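About Us | Debt Advice and Budgeting Help

Kutbridge Money Advice is a small debt advice firm with offices in Parell and Serkness. We help people who have fallen behind on credit cards, personal loans, medical bills and store accounts to work out what they owe and what they can afford to pay. Most of our clients first contact us by phone, and many have never spoken to anyone about their debts before.

We opened in Parell with one desk and a phone line. There are now 17 of us. The Serkness office was added when we took over the client list of Oyelaran Credit Counseling, and anyone who had a repayment plan with Oyelaran kept the same plan on the same terms.
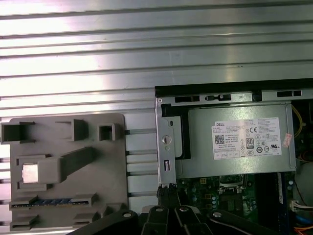
Do I have to pay for the first appointment?

The first appointment is free and lasts 40 minutes. If you decide to go on to a managed repayment plan, we will give you the setup fee and the monthly fee in writing before you sign anything.

We will ask you to bring recent pay stubs, your last two bank statements and any letters from creditors or collection agencies. Unopened letters are fine. If you can't find everything, come anyway and we will make a start with what you have.

Last year we set up 169 new repayment plans. We also spoke to more than 600 callers who didn't need one. Some only wanted help writing a letter to a lender, and others were better off talking to a bankruptcy attorney. We don't give legal advice and will tell you when you need it.

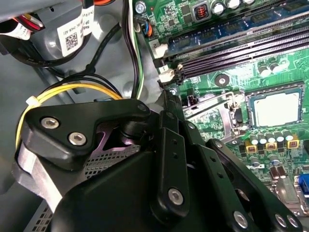 A budget review comes before any offer to your creditors. We go through your income, rent or mortgage, food, travel and insurance line by line, and we ask about the costs that don't come up every month, such as car repairs and school clothes. Equipment belongs on that list too if you work for yourself. A machine that breaks down may mean a repair bill, and a plan that leaves no room for one is likely to miss a payment. We would sooner set a lower monthly figure that you can keep to.

Plans are reviewed every September, or earlier if your hours or household change. Call the office that holds your file and have your plan number ready. Parell is open until 6 p.m. and Serkness until 4:30 p.m.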